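Kategorie: Projektberichte / Zwischenbericht

Zwischenbericht an den Fördergeber – Vorhaben Irnham, Arbeitspaket 5
Berichtszeitraum: Juli
Berichterstatterin: Mekdes Demissie

1. Anlass

Im Berichtszeitraum kam es am Handhabungsplatz zu wiederholten Störungen beim Ablegen. Der Arm stoppte nach dem Öffnen des Greifers und meldete eine Zeitüberschreitung des Handgelenks. Personen kamen nicht zu Schaden. Der Versuchsbetrieb wurde durch Aishwarya Lobo unterbrochen und der Fördergeber noch am selben Tag unterrichtet.

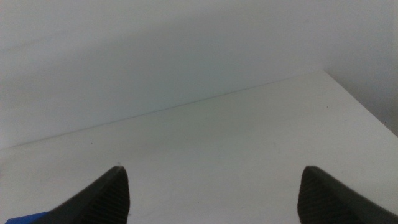 2. Verlauf der Störung

Der Dauerversuch war auf 3000 Zyklen ausgelegt. In 54 Zyklen trat der Fehler auf, davon in acht Fällen mit Verlust der Verbindung zur Steuerung. Die Aufzeichnungen zeigen eine Häufung bei großen Drehwinkeln des Ellbogengelenks. Nantana Thongsuk hat die Protokolle gesichert und mit den Kamerabildern abgeglichen. Betroffen war ausschließlich der Ablegevorgang über der blauen Matte; das Anfahren der Grundstellung verlief ohne Befund.

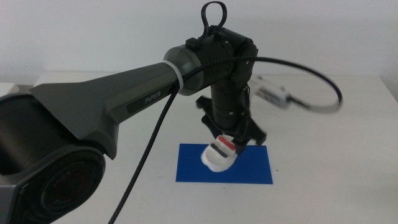 Als wahrscheinliche Ursache gilt eine Zugbelastung der Leitung am Ellbogen. Die mit der Firma Basell vereinbarte Leitungslänge war für den ursprünglichen, kleineren Arbeitsraum bemessen. Nach dessen Erweiterung wurde die Auslegung nicht erneut geprüft – ein Versäumnis, das die Projektleitung einräumt. Ein Softwarefehler ist noch nicht ausgeschlossen.

3. Sofortmaßnahmen

Die Verfahrgeschwindigkeit wurde begrenzt, und der Zutritt zum Arbeitsbereich ist bei eingeschaltetem Antrieb untersagt. Sunee Rattanakul hat die Gefährdungsbeurteilung entsprechend ergänzt. Zusätzlich wird die Öffnungsstellung des Greifers nun über die Handgelenkkamera kontrolliert.

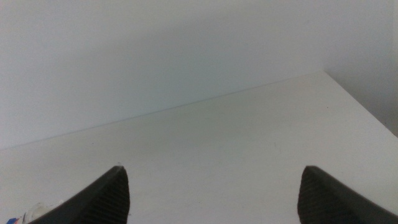 Abb. 3: Geöffneter Greifer über der Tischfläche, Ansicht der Handgelenkkamera

4. Weiteres Vorgehen

Das Prüfbüro Kavanagh ist mit einer unabhängigen Bewertung der Leitungsführung beauftragt. Von der Firma Flesteck liegt ein Angebot für eine längere Leitung mit Zugentlastung vor. Apinya Petchrat koordiniert den Umbau; der Dauerversuch beginnt danach von vorn. Eine kostenneutrale Verschiebung des Meilensteins wird gesondert beantragt.

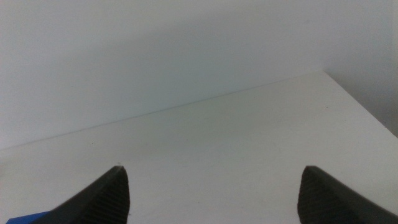

Abb. 4: Greiferfinger mit geriffelten Innenflächen, ohne Werkstück

Zuletzt aktualisiert: Juli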